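# In Defense of Too Much Green

I have been told by people I otherwise respect that a room needs one good plant. One. It should be tall, it should stand in a corner, and it should have a name you can say at dinner. My friend Vicente Sosa owns such a plant. It lives beside his sofa in a gray pot and has the look of a guest waiting for a cab.

I'd like to argue for the other thing, the heap. I mean greenery packed so close that you can't say where one stem stops and its neighbor starts, with grassy stuff shoved in next to ferny stuff and no thought given to sight lines. My grandmother kept her windowsill this way. So did the dentist in Fuentealba where I lost two teeth and, for an hour, most of my dignity. I remember nothing about the dentist. I could still draw you the plants.

The case against the heap is always made in the language of air. Plants must breathe. The eye must rest. A decorating newsletter called Varnis, which I read the way other people press on a bruise, ran a piece advising its readers to "edit the foliage" down to a single gesture. I've never had a leaf make a gesture at me and I'm not sure how I would respond.

Then there is the matter of what goes behind. The same newsletter wants a white wall, or a wall the color of oatmeal. But green against oatmeal looks like lunch at a clinic. Green against pink is another matter -- a real, shameless, birthday-party pink, with a pattern on it if you can get one. Cempaka Tjoa has the loudest wallpaper I have ever met and a shelf of ferns in front of it, and the two of them shout at each other all day long and the room is the better for it. I've stayed past midnight in that room. I have never stayed past coffee at Vicente's.

Somebody will bring up fakes, so let me get there first. I don't care. I used to care a good deal, and spent a whole September looking down on a restaurant for its plastic ivy. Then Hipólito Escobar sat me at a table beside a planter and asked me to say which half of it was alive. I pinched a leaf, with confidence, and was wrong. I was wrong again on the next one. A heap forgives this sort of thing. The single noble plant in the corner had better be real, and healthy, and dusted, and turned toward the window every week, and you will lie awake over its one brown tip. In a heap there can be 30 brown tips and all they do is add a little color.

It does collect dust, I'll give the other side that much. It also collects receipts, a pen, and once a hearing aid that my uncle had been blaming on the airline. You part the stems and have a look in there now and then, as you would with a couch.

And you should look from close up, closer than is polite, with your nose nearly in it. From across the room any plant is furniture. Up close the stems go wide and soft, the thin blades run off in their own direction, and whatever is on the wall comes through in bits. 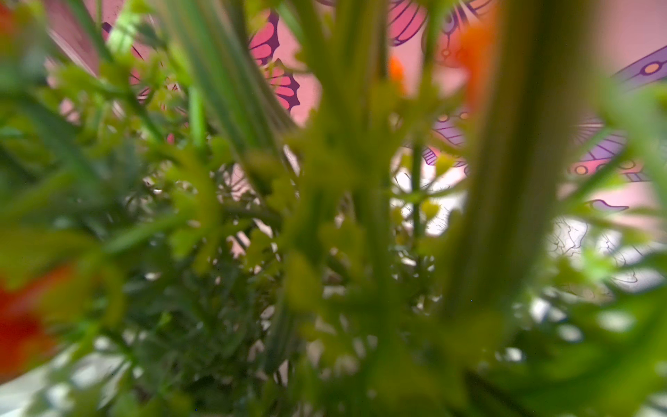
Vicente says this is no way to judge a plant, and that I should stand back by the door with everybody else. I have stood by his door. You can see the whole plant from there, and after that there's only the coat rack.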